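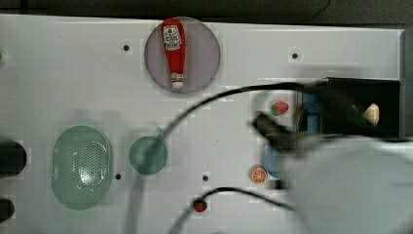

I have now read three separate articles telling me that a good play kitchen set will teach a child to cook, share, count and lay a table, and I don't believe a word of it. What a play kitchen set teaches is that everything in the box is the same importance. Look at what ends up on a table together: a ketchup bottle lying across a mauve plate, a big green colander, one strawberry on its own some way off. Nothing there makes a meal. You could drain the strawberry, I suppose.

My interest in this is not academic. We have a small person in the house, a birthday in November, and two sets of grandparents who like to be sent links. I've been told to produce the links.

So I have been looking at toy food for the better part of a fortnight, mostly in the evenings, mostly with a cup of tea going cold. Thoughts follow. Mute me if you are child-free or sensible.

First, the translucent plates. I can see why they make them. They look lovely against a white surface, like boiled sweets. Put them on a patterned rug and they vanish, and then you find them with your heel. I grew up with plain tin ones that you could see from the next room and hear from the next street.

The seller's blurb always says the colours are "calming". Calming for whom? I have yet to meet a three year old who was talked down by mauve.

Second, piece counts. Dutell do a set they call the Big Kitchen, 42 pieces, and I thought that sounded generous until I read the list. Eight of them are paper labels. Another lot are the two halves of things that stick together, so a lemon is two pieces, an egg is two pieces, and a loaf is more than I care to say. If I sold you a pair of shoes as two pieces you'd be within your rights to walk out.

Dutell are at least open about it. The Lim set says "full kitchen range" and nothing else. Full of what? I wrote to ask. I got back a very cheerful message with a sunflower in it and no list.

Third, and I know this is a small thing to be cross about, scale. A toy strawberry can be the size of a real one. A toy ketchup bottle can't be the size of a real one or the child couldn't lift it. So you get a world where some food is full size and some has shrunk in the wash, and then a chicken the size of a plum. Children don't mind. I mind.

Somebody is going to tell me it's imaginative play and scale doesn't matter. Fine. Then why does the box have "true to life" on the front?

The colander, though. I'll give them the colander. If I could buy only one thing out of any of these sets it would be that. It has holes. It does the job of a colander. Take it in the bath, take it to the sandpit, put it on your head, and it's doing something real each time. I can't say the same for a plastic fried egg.

I tested this theory at my sister's on Sunday, where there is a crate of the stuff in the corner of the kitchen. Two hours. The colander was a hat, a steering wheel, a hospital for peas, a hat again. The ketchup got used too, but only for squirting noises. The croissant, which I'm told was the expensive bit, stayed in the crate.

Two hours in one kitchen isn't a study, before anyone says so. It is still more than the "developmental experts" on the Govia page seem to have done. I went looking for who they were and the link took me to a page selling a wooden toaster.

Fourth, the ketchup. Why is it always ketchup? Every set, every maker. You'd think one of them would try brown sauce. Or a jar of pickle. Half the children I know won't touch ketchup and would fight you for a pickled onion.

And the label! White, red lettering, a tiny logo. I find it odd that we give toy ketchup proper branding and leave the fruit bare. Sauce gets a label, strawberry gets nothing. Which, now I type it out, is how it goes at the supermarket as well. Withdrawn.

Fifth, cleaning. "Wipe clean" is on all of them. A plate, yes. A colander with a packed grid of little holes, once somebody has pushed banana through it? No. You need a bowl of soapy water and an old toothbrush and a bit of the radio. I have no complaint about doing it but don't tell me it wipes clean.

Same goes for anything that snaps together. Water gets in and stays in. My sister has a tomato that sloshes.

Sixth, storage, where I become a real bore. Cindach sell a canvas roll with a pocket for each piece, each one with a printed outline so the child "learns to put away". I've tidied up after children. They learn to put things in the nearest hole. A washing-up bowl under the table does the same job and costs next to nothing, and you can use it for washing up.

Replies are coming in, so a few answers.

Yes, I know you can give them real pans. We do. The pan drawer has been open to the public for a year. The grandparents don't want to buy a pan drawer, they want to buy something with a ribbon on it.

No, I'm not against plastic as such. The wooden sets are handsome and I've been hit with one. There's a lot to be said for a plate that bounces.

To the person who says their set has 347 pieces – are you all right? Where are they? Do you know where they are right now?

And to everyone saying "just buy it second hand", yes, that is probably where I'll land. There's a charity shop near us that bags it up by weight, more or less at random, so you might get four plates and a lobster. I find I trust that more than the Big Kitchen. At least the bag is see-through.

What I won't do is pay extra for the word "learning". I had a good look through all four makers and the only difference I could find between the ordinary set and the learning set was a leaflet. The leaflet told you to ask your child what colour the apple is. I'd have got there on my own, I think.

Provisional list for the grandparents, then. One colander, a decent size. A few plates, solid colour for preference, though I'll lose that argument because the see-through ones photograph better. A handful of fruit that doesn't come apart. One bottle of something – it'll be ketchup. No storage roll. No leaflet.

If anyone has come across a toy teapot with a lid that stays on while pouring, I'd like to hear about it. I've been through five product pages and not one shows it tipped up, and I have my suspicions.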